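Preguntas frecuentes sobre la mesa Skoryk y el mobiliario auxiliar de sala

Última revisión: diciembre. Responsable del contenido: Juraj Tóth, mantenimiento de espacios, Indlow.

¿A qué muebles se aplica esta página?
A las mesas de trabajo de la serie Skoryk con tablero gris oscuro, a los escritorios largos blancos de la serie Arora y a las sillas giratorias de base en estrella. Las estanterías y los armarios con llave tienen su propia página.

¿Qué carga admite el tablero gris?
El límite es de 136 kg repartidos de forma uniforme. Para cargas concentradas en un punto, consulte antes con mantenimiento. No se siente nadie en el borde del tablero, ni siquiera por poco tiempo: el esfuerzo recae en los tornillos del bastidor y las holguras que aparecen después no las cubre la garantía.

¿Cómo se limpia?
Paño de microfibra ligeramente humedecido con agua y jabón neutro, y secado inmediato con otro paño. El acabado mate marca las huellas más que un acabado claro, por lo que conviene un repaso semanal. Quedan excluidos los productos con amoniaco, la acetona, los estropajos y los limpiadores con cera. Las manchas de tinta se tratan con el limpiador Plaltel de frasco verde, diluido según la etiqueta, y se aclaran con agua.

¿Se pueden arrastrar estuches y cajas sobre el tablero?
No. Se levantan y se vuelven a apoyar. La arenilla atrapada bajo una base plana deja rayas finas que en gris oscuro se ven con luz rasante. Los estuches rígidos sin tacos de goma deben llevar fieltro adhesivo en las cuatro esquinas. Si el estuche se abre y se cierra varias veces al día en el mismo sitio, se recomienda un protector de sobremesa.

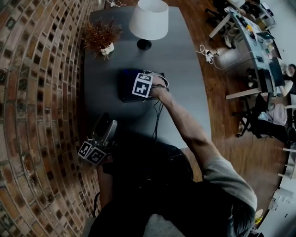

El protector se pide en almacén con la referencia 690 y se recorta con cúter sobre una base de corte, nunca sobre el propio tablero. Debe sobresalir 4 cm por cada lado del estuche. No se fija con cinta de doble cara, porque el adhesivo levanta el acabado al retirarlo.

¿Dónde se coloca la lámpara de sobremesa?
En el extremo opuesto al puesto de trabajo, con la base completamente apoyada. La pantalla no debe tocar la pared ni ningún objeto. La bombilla de recambio es LED de 9 W; no se montan halógenas en pantallas de tambor. La pantalla se limpia en seco, con brocha suave o rodillo quitapelusas.

¿Se permiten plantas encima de la mesa?
Sí, en macetas pequeñas y con plato o cubremacetas estanco. El riego se hace fuera del tablero y la maceta vuelve a la mesa cuando ha dejado de escurrir. Las hojas secas que caigan se recogen a mano antes de pasar el paño.

¿Qué distancia hay que dejar respecto a la pared de ladrillo?
La suficiente para que el tablero no roce la pared al apoyarse alguien en él. En los tramos curvos se mide desde el punto en que el ladrillo más se acerca a la mesa. Las juntas rehundidas acumulan polvo y se aspiran con cepillo de cerdas blandas, sin agua. No se taladra el ladrillo ni se pegan ganchos; las juntas tampoco sirven para sujetar cables.

¿Cómo se ordenan los cables del escritorio blanco?
Los escritorios Arora no llevan canaleta de serie. Los cables se agrupan con tiras de velcro y se dejan caer por una sola pata. Las regletas que queden en el suelo se sitúan junto al escritorio, fuera de la zona de rodadura de las sillas y del paso. Los cargadores que no estén en uso se desenchufan y se guardan. No se conecta una regleta a otra.

¿Es necesario un protector de suelo para las sillas?
El suelo es de madera, de modo que las sillas con ruedas duras necesitan protector o un juego de ruedas blandas. El cambio de ruedas lo realiza mantenimiento y no requiere herramientas especiales: la espiga entra a presión.

¿Se pueden colgar mochilas y bolsos de las sillas?
Con poco peso, sí. Una mochila cargada desplaza el centro de gravedad hacia atrás cuando la silla está vacía, y las correas largas pueden engancharse en las ruedas. Recójalas antes de mover la silla.

¿Cómo se solicita una reparación?
Por el formulario de incidencias, indicando la serie del mueble, el número de la etiqueta situada bajo el tablero y el tipo de daño. Los avisos recibidos en sábado se registran el siguiente día laborable. Si una pata cojea, retire los objetos de la mesa y no calce la pata con papel: el nivelador se regula girándolo a mano con la mesa descargada.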